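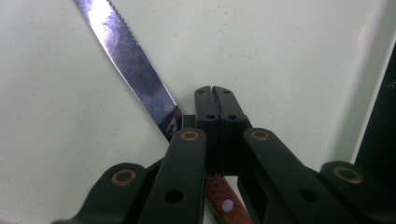

**lallar_77** respondeu:
Discordo, faca de serra não se afia em casa e ponto. Já estraguei duas tentando. A serrinha come a pedra, a pedra come a serrinha, no fim não corta nem pão de forma.

---

**tomatefrio**
calma, depende da serra. Serra grande, de pão, dá pra fazer com lima redonda, dente por dente. Demora uma eternidade mas dá. Serra miudinha aí concordo, esquece.

Minha dúvida original era outra, ninguém respondeu ainda: vale a pena pedra pra quem tem só faca de cozinha comum? Tenho 3 facas lisas, nada chique, e cozinho todo dia. A chaira já não resolve, o tomate amassa em vez de cortar.

---

**zebu_da_serra**
Vale. Pedra combinada, um lado grosso e um fino, e acabou. Comprei uma da Zikley faz tempo, dura até hoje. Molha, deixa encharcar, passa a faca com ângulo baixo e vai. O segredo é nao ter pressa. No começo fica torto, normal.

Treina na pior faca primeiro.

---

**lallar_77**
> Vale.

Vale pra quem tem paciencia. Pra quem cozinha todo dia e quer resolver, leva no afiador. Aqui no bairro passa um de bicicleta, com o apito. Deixa tudo raspando pelo no braço. Pago e não penso mais no assunto.

---

**zebu_da_serra**
o da bicicleta usa esmeril a seco, esquenta o fio e come aço que é uma beleza. Em poucos anos sua faca de chef vira faca de desossar kkkk

---

**lallar_77**
Nunca tive problema. A minha tem a idade do meu casamento e tá inteira.

---

**quiabo_sem_baba**
entrando no meio: alguém já usou aquele afiador de puxar, com as rodinhas? Tenho um Gusness, 3 estágios, ganhei de presente. Minha sogra jura por ele. Eu acho que fica bom por uns dias e depois pior do que antes

---

**tomatefrio**
Tive um parecido, mesma sensação. Fica uma rebarba, corta bem na hora, depois dobra tudo. Por isso queria ir pra pedra.

---

**zebu_da_serra**
Exato, rebarba. Esses de puxar arrancam metal no ângulo que eles querem, não no ângulo da sua faca. Serve pra faca de churrasco do sítio, que ninguém liga.

Passo a passo do que eu faço, já que perguntaram em outro tópico tb:

- pedra de molho até parar de soltar bolha
- pano úmido embaixo pra não escorregar
- lado grosso só se a faca estiver muito ruim
- 5 passadas de um lado, 5 do outro, repete até sentir a rebarba no dedo (de leve! de lado, nunca ao longo do fio)
- lado fino, mesma coisa, cada vez com menos força
- lava, seca NA HORA, testa no papel

Se o papel rasgar, volta pro lado fino.

---

**quiabo_sem_baba**
dá pra usar óleo em vez de água? meu pai usava óleo de cozinha

---

**zebu_da_serra**
Óleo de cozinha não!! Fica rançoso e entope a pedra. Se a pedra é de água, é água. Se já foi óleo, não volta mais pra água. Pedra do seu pai provavelmente era de óleo mesmo, mas aí é óleo mineral.

---

**antares_do_fogao**
Vocês discutindo pedra e o povo cortando em tábua de vidro. Enquanto a tábua for de vidro ou a pessoa cortar direto na bancada, pode ter a pedra que for, o fio vai embora numa semana. E lava-louças tb acaba com faca. Lavou, secou, guardou. Lá em casa é regra e mesmo assim sempre tem alguém que larga de molho.

---

**lallar_77**
Nisso concordo 100%. Tábua de vidro devia ser proibida.

---

**tomatefrio**
a minha é de plástico, já é bem riscada. Troco?

---

**antares_do_fogao**
Plástico tudo bem pro fio. Se o risco tá fundo e não sai o encardido, troca, mas aí é higiene. Madeira é mais gostoso de usar, só que tem que passar óleo mineral e não deixar molhada encostada na parede.

---

**quiabo_sem_baba**
e aquelas manchas na lâmina, tipo arco-íris? inox mancha?

---

**antares_do_fogao**
mancha sim. Arco-íris geralmente é calor ou mineral da água, sai com vinagre num pano, enxágua e seca. Pontinho marrom já é ferrugem começando, bicarbonato com um pouquinho de água e esponja macia. Nada de palha de aço, risca tudo.

---

**tomatefrio**
Voltando. Achei duas: a Zikley combinada e uma Antwi mais barata, só que a Antwi não diz a granulação em lugar nenhum. Alguém tem?

---

**zebu_da_serra**
Não tenho, mas pedra que não diz a granulação eu nao compro. Pra sua situação, 1000 de um lado e algo mais fino do outro já tá ótimo.

---

**lallar_77**
Ou o moço da bicicleta. Só dizendo.

---

**tomatefrio**
kkkk vou de Zikley. Chega em agosto, o frete pra cá é uma novela. Vou treinar na de legumes, que já tá perdida mesmo, e volto pra contar. A de pão fica como tá.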